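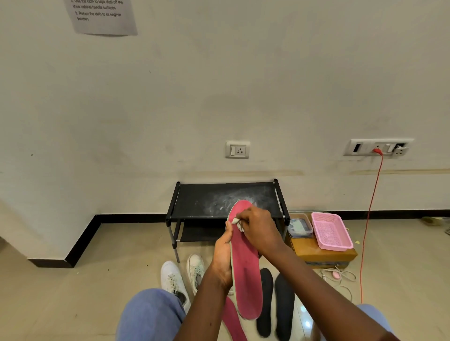
Who's in and who's out for Skurora 2: a thread

1/ Spoilers for the first Skurora film from here on. If you haven't seen it, it's on the Gikach app and runs under two hours, so come back later.

2/ The first one worked for me on the strength of the crew. A salvage ship, a captain who can't read a chart, and a debt none of them took on. The plot was thin. I've watched it four times anyway and I'd say most of that is the galley scenes.

3/ The crew as it stood at the end: Captain Orrel, Dace the engineer, Little Venn, the Archivist and the ship's mind, Sinaga. Orrel stayed behind on the ice moon. We never saw a body, and the camera stays on that hatch for a long while.

4/ So the first question is whether Orrel comes back. Director Usa Somboon was asked at a Q&A in December and said the sequel "starts with an empty chair". People took that as a no. I took it as a description of the opening shot.

5/ My guess is Orrel is gone for the first hour and turns up working for the other side. The debt was in Orrel's name. Whoever holds it has a captain on the payroll.

6/ Dace is the obvious pick to take over and I hope they don't do it straight away. Dace spent the whole film refusing to leave the engine room. Putting that character in the big chair by minute 7 would throw away the best running thread they have.

7/ Little Venn is harder. The sequel is set 2 years on and the actor has grown a fair bit, so the stowaway jokes are finished. The tie-in comic has Venn flying the shuttle. If that's canon, there's your new pilot.

8/ On the comic: the studio hasn't said whether it counts. Teodor Kołodziej wrote it and also has a story credit on the sequel, so I'd be surprised if it was ignored completely.

9/ The Archivist I think leaves. There was a line near the end about 195 sealed rooms at Jirncombe, with only one opened so far. That's either a subplot or a spin-off, and Gikach likes a spin-off.

10/ Sinaga is where I've changed my mind. I used to think the ship's mind would get a body, because every franchise does it sooner or later. Watching again, Sinaga is funny precisely when the others forget there's no door to close. Leave the voice in the walls.

11/ New faces: two confirmed, both unnamed. One is listed as "the Auditor", and I'd put money on that being the person who comes to collect. The other is just "Passenger". The trailer has a hand on a railing and a grey coat, and there's not much you can do with that.

12/ A few replies asking about running time. The listing going around says 90 minutes. I doubt it. With a missing captain, a debt collector and a trip to Jirncombe, that's a lot to get through, though I'd be happy to see a space film that short.

13/ Prediction for the final line-up: Dace in charge, Venn flying, Sinaga in the walls, the Passenger in the Archivist's old bunk, Orrel on the wrong ship. Happy to be wrong on all of it except Sinaga.

14/ Second trailer is meant to be out before the school holidays. I'll add to this thread when it's up.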